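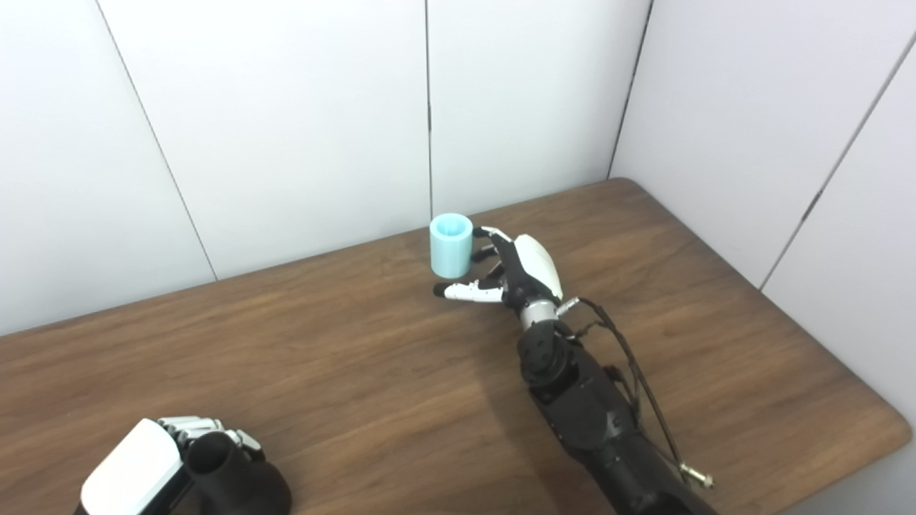
Photo: Lachlan Baxter

1/16/18

I've had the new Tegan Treloar record on for most of the past week and I'm still not tired of it, so I guess it's time to write something down.

It's called Uvulero, it came out in December on Geltari, and no, I don't know how to pronounce it either. (I asked at the record store and got a shrug.) Treloar plays alto and a little bass clarinet, and if you've been reading me for a while you may remember I was lukewarm on her last one, the one with the string quartet. Too many strings! Every time she got going, a cello would wander in and sit on top of her.

This one is just a quartet, the jazz kind. Märta Hovland is on piano, Tipene Donnelly on bass and Saskia Ormsby on drums, and they sound like they've been playing together in small rooms for years. The liner notes say they cut it in two afternoons, mostly first takes. I believe it. There's a spot near the end of "Allwood" where Donnelly clearly thinks the tune is over and Ormsby clearly doesn't, and they sort of laugh their way through another chorus. You can hear somebody say "oh, okay" way in the back. I've played that bit for three people now and only one of them cared.

The opener is a blues, fast, kind of a throat-clearer. Fine. Skip to track two if you're impatient. That's "Achterberg," a slow waltz that Hovland wrote, and it's the reason I bought the LP after already having the download. She starts it alone with these thick left-hand chords, and then Treloar comes in so quietly that the first time I heard it I thought the neighbors had something on. She doesn't really solo, she just plays the melody four times, a bit more bent out of shape each time around. By the last one she's leaving out half the notes and you fill them in yourself.

Side two is looser and I like it less. The bass clarinet piece goes on for eleven minutes and has maybe six minutes of ideas in it. Ormsby saves it with mallets, but still. After that there's a standard, "Body and Soul," which takes some nerve, and they play it pretty straight until Hovland sneaks in a bit of the waltz from side one. I yelped on the bus.

I paid 25 bucks for the vinyl, which came with a download code and a folded poster I'll never hang. My copy is number 273, handwritten on the back in pencil. The pressing is quiet except for a few ticks at the start of side two, and those might be my fault, I had a cat on my lap.

They're supposed to be touring in the spring, though the only date I could find near me is in a room that holds 100 people and I bet it goes fast. I've already got my alarm set for the tickets. If you go, stand on the piano side.

Next time I'll get to that pile of trombone records I keep promising.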